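Notes from the open day visit (read before Wednesday's class)

Okay, so for those of you who couldn't squeeze onto the bus, I'm writing up what we saw at Hesovia. Zulmira Pacheco ran the hand demo and she let us ask anything we wanted, so we stayed around 40 minutes at that one table!

The thing I want you to look at first is the grip. We did two-finger grippers last month, and a hand with a real thumb is a whole different animal. The thumb comes in on one side, the fingers work against it, and you get contact in several places at once.
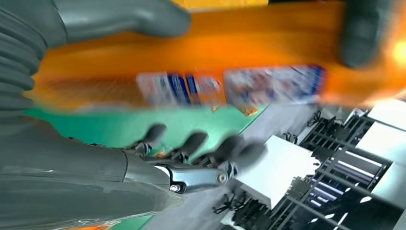
Fig. 1. The hand holding an orange box over the green mat.

Remember the contact sketch from handout 37? Get it out and mark where you think the fingertips press on a box like that one. Don't worry about exact forces yet (we'll get there, I promise).

Then I asked Zulmira about packaging, which I'm always going on about. Foil and clear plastic are shiny, they crinkle, and they can really confuse a vision system.

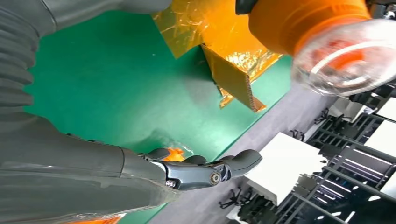 She said her rule is to plan for the wrinkles and never trust a clean outline, and I wrote that down twice. Bring one awkward package from your kitchen on Wednesday and be ready to say where you'd grab it, and why.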